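Consejos de taller: cambiar la radio del coche por una con pantalla sin perder la paciencia (ni los tornillos)

Por Oleksandra Hrynyshyn

Llevo ya unas cuantas radios montadas, la mía, la de mi hermana, la de media escalera, y cada vez que termino me digo que tengo que apuntar las cosas que se me olvidan de una vez para otra. Pues aquí van, sin demasiado orden, tal como me vienen a la cabeza con el café al lado.

Antes de desmontar nada

Desconecta el borne negativo de la batería y espera un rato. Ya sé que da pereza (luego hay que poner el reloj en hora y a veces los elevalunas se vuelven tontos), pero un fusible fundido detrás de la guantera da muchísima más pereza. Y busca el código de la radio original antes de desenchufarla, que suele estar en una tarjetita dentro del manual, y sin ese código el día que quieras volver a montarla para vender el coche te vas a acordar de mí.

Mide el hueco. Parece una tontería, pero hay salpicaderos que por fuera parecen de doble altura y por detrás llevan un tubo de ventilación que se come 2 centímetros de fondo. Yo meto una regla de costurera, de las blandas, y apunto el dato en la mano, como en el colegio.

Prepara también un sitio limpio donde ir dejando las piezas. Una sábana vieja de color claro es lo mejor que he probado: no raya el plástico negro brillante y los tornillitos se ven enseguida. Para limpiar la pantalla, nada de papel de cocina. Una camiseta de algodón muy lavada, de esas que ya no te pones, va de maravilla.

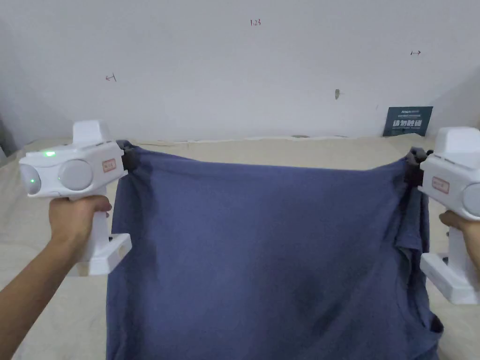
Camiseta azul, bien estirada.

Los marcos de plástico

Las palancas metálicas dejan marca siempre, por mucho cuidado que tengas. Compra un juego de plástico, que cuesta poquísimo, y envuelve la punta con un trozo de cinta de carrocero si el salpicadero es de los blandos. Empieza por la esquina de abajo y ve soltando grapa a grapa, con calma y sin tirones. En invierno, pon antes la calefacción un ratito: el plástico frío se parte con mirarlo.

Mi amigo Grigoris Mavromatis guarda las grapas en una huevera y escribe en cada hueco de dónde ha salido cada una. Yo me reía hasta que me sobraron 5 en un montaje y me pasé la tarde entera buscando de dónde venía un grillo en el salpicadero. Desde entonces, huevera.

Cables y adaptadores

No cortes el conector original. ¡Nunca! Hay adaptadores para casi cualquier coche, y el mazo lo puedes preparar tranquilamente en casa, sentada a la mesa y con buena luz. Mira bien cuál es el cable de corriente permanente y cuál el de contacto, porque en algunos coches van cambiados de color respecto al adaptador. Si los pones al revés, la radio olvida las emisoras cada vez que quitas la llave, o peor, te vacía la batería en un fin de semana.

Las uniones, con soldadura y funda termorretráctil, o con terminales de engaste decentes. La cinta aislante sola se despega con el calor del verano y deja todo pegajoso. Y si hay niños o un gato curioso en casa, tapa las piezas cuando hagas una pausa, o pon un cartelito bien grande. 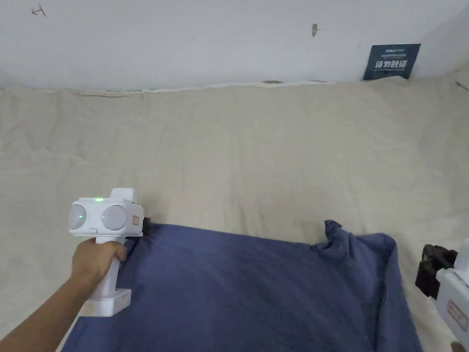 Cartel con el texto «请勿触碰», «no tocar».

El micrófono y la antena GPS

El micrófono de la propia pantalla casi siempre suena a cueva. Merece la pena usar el externo y llevarlo hasta el parasol o la columna de dirección, lejos de las salidas de aire. El cable se esconde por la goma de la puerta y el montante, pero ojo: si el coche tiene airbag de cortina, pásalo por detrás de la bolsa y nunca por delante. Si no lo ves claro, que te lo haga un taller, que es media hora de trabajo.

La antena del GPS puede ir debajo del salpicadero si encima solo hay plástico. Con chapa por medio, o con un parabrisas térmico, la cosa cambia, y conviene probar la señal antes de cerrar.

Un trapo para cada cosa

Yo tengo dos, uno para polvo y otro para grasas, y no los mezclo. El de la pantalla lo cojo siempre con un pellizco por el centro y lo paso en una sola dirección, casi sin apretar. El líquido va en el trapo; si pulverizas directamente sobre el cristal, las gotas se cuelan por el borde de abajo. Con agua destilada suele bastar.
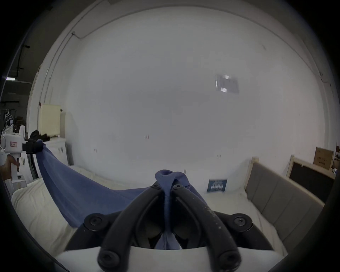
Tela azul pellizcada, con el pico hacia arriba.

Antes de cerrar

Prueba todo con la radio colgando: los cuatro altavoces, el mando del volante, la cámara de atrás, una llamada, el móvil por cable y sin él. Haz esa prueba también con las luces encendidas, porque hay pantallas que no bajan el brillo por la noche si falta conectar un cable finito, normalmente naranja. Recoge el cable sobrante con bridas de tela y sujétalo lejos de la columna de dirección y de los pedales.

Y guarda la radio vieja con sus tornillos en una bolsa, con el modelo del coche escrito fuera. La mía está encima del armario, al lado de los adornos de Navidad.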